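Homutora opens orders for hand-held gripper kit

Homutora has opened orders for Gretilance, a hand-held gripper kit meant for small firms and college workshops that want to record handling tasks without putting a robot arm on the bench. Deliveries are due to start in October.

The kit is built around a two-finger gripper that a person holds and works by hand, with a camera fixed to it. The operator picks things up, moves them and puts them down in the usual way. The recordings are then used to train a robot arm fitted with the same fingers.

Homutora has sold fingers and mounting parts to other makers until now. Gretilance is its first complete product. It comes in a carry case with the gripper, the camera mount, two sets of fingers, a charging lead and a printed guide of 62 pages. The camera is sold separately, and buyers who already own a suitable one can use the mount as it is.

Mirko Bortolotti, who runs product support at the company, said most early enquiries had been about household jobs.

"People ask about tidying, mainly. Baskets, tubs, drawers, things on a table that need to go somewhere else," he said. "They want to know how long it takes to learn to use it, and the answer is an afternoon. Getting recordings you would want to keep takes a bit more care than that."
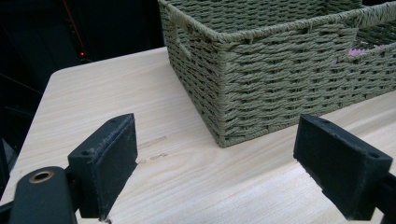
The software that goes with the kit is called Degefa. It sorts recordings by task, lets the user trim the start and end of each one, and marks any where the fingers went out of view. It runs on an ordinary desktop computer and does not need an internet connection once it has been set up. A licence for one computer is included in the price, and further licences are charged by the year.

Woven and soft-sided containers get a chapter of their own in the guide. Bortolotti said they were harder than plastic boxes because the sides give when they are pinched and the fingers can catch in the weave. The advice is to close slowly on the rim or on the edge of a handle opening, and to keep both in view on the way in.

Kullik, a repair and hire firm that will handle servicing, had the kit on trial before orders opened. Its staff made 117 recordings over six working days and sent back a list of 17 points. Most were small. The trigger spring was thought too stiff for long sessions and has been changed. The guide now has a page on lighting, after testers found that a strong lamp close to a pale worktop washed out part of the view.

One complaint has not been dealt with. Kullik's testers said the finger pads were awkward to change, as the screws are short and easy to drop. Homutora said it was looking at a longer screw but that the first kits would go out with the present ones. A spare packet will be put in each case.

Replacement pads and fingers can be ordered singly. Scuffing along the edges of the fingers is treated as normal wear and is not covered by the guarantee, which runs for a year on the gripper body and the trigger.

Schools and colleges can hire the kit from Kullik by the month, with the software included. Hire bookings open at the same time as deliveries begin. Orders placed before then can be changed or cancelled without charge.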